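Kallby tabletop set: cubes, basket and cloth

Gallery page, last revised June 15, 2023

The Kallby set is a small group of objects used for sorting and placing on a tabletop. It consists of coloured cubes, a woven basket and a white table cover. This page records how the set is kept and laid out. The notes replace the older sheet from Fledotness, which gave a different basket and is no longer valid.

Cubes

The colours in regular use are red, green and blue. All three are nominally 40 mm along the edge. Measure across the middle of a face, as the corners wear first and give a low reading. A cube that rocks on a flat surface is taken out of the set and its number entered in the Rusu list.

The blue cube lets some light through and looks lighter or darker depending on what it stands on. On a white cover it reads as light to medium blue. The green one is a solid, dark colour. In weak light its sides can be hard to tell from the inside of the basket, and the top face is then the better one to judge by. Red gives no trouble in either respect.

Wipe with a damp cloth and dry at once. Do not use solvent. Spare cubes are stored by colour in the Lurkatow drawers, 80 to a drawer, with the lids closed. Direct sun on the drawers should be avoided.

Basket

Rectangular, wicker, light tan-brown, with rounded corners and a rim that flares slightly. The flare makes it easier to lower a cube over the edge without catching. The floor is woven in the same way as the sides, so it is not perfectly flat, and a cube may settle at a slight angle. Put it near the middle, where it stands clear of the walls on every side.

Check the rim for loose ends before use. Trim them close to the weave and do not pull. Dust collects in the floor and is removed with a dry brush from the inside, then from the underside. The basket must not be soaked. If it has been damp, leave it upside down overnight before it goes back on the shelf.

Never stack baskets. The rims spread under load and do not come back to their first shape.

Cover

Plain white, large enough to hang over the front and side of the table. It is laid by hand and smoothed from the centre outwards. Light creases are acceptable. A fold high enough to tip a cube is not, and the cover is then lifted and laid again.

Yellowish marks appear with age and have been slow to come out. Washing at 40 degrees made little difference to the oldest ones. Small, faded marks are tolerated provided they cannot be mistaken for part of the layout. Covers with strong marks are moved to storage use. The stock was counted in September and stood at 41 covers, including those set aside for repair.

Layout

The basket goes on the left and loose cubes on the open cloth to the right. Leave a clear margin at the front edge, where the cover begins to fall and a cube can slide. The basket should be far enough from the left edge that all four corners have the table under them.

The usual arrangement has one cube inside the basket and two outside. The outer pair may be close together, one behind the other, or spread apart. Close placing is the harder case, as there is less room to take hold of one cube without shifting its neighbour. Shadows should be faint. If they are dark enough to hide the foot of a cube, move the lamp back or add a second one from the opposite side.

Green in the basket, red and blue on the cloth:

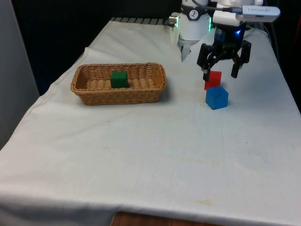
When the layout is cleared, the basket is emptied first and the cover is shaken out last. Cubes go back to the drawers dry.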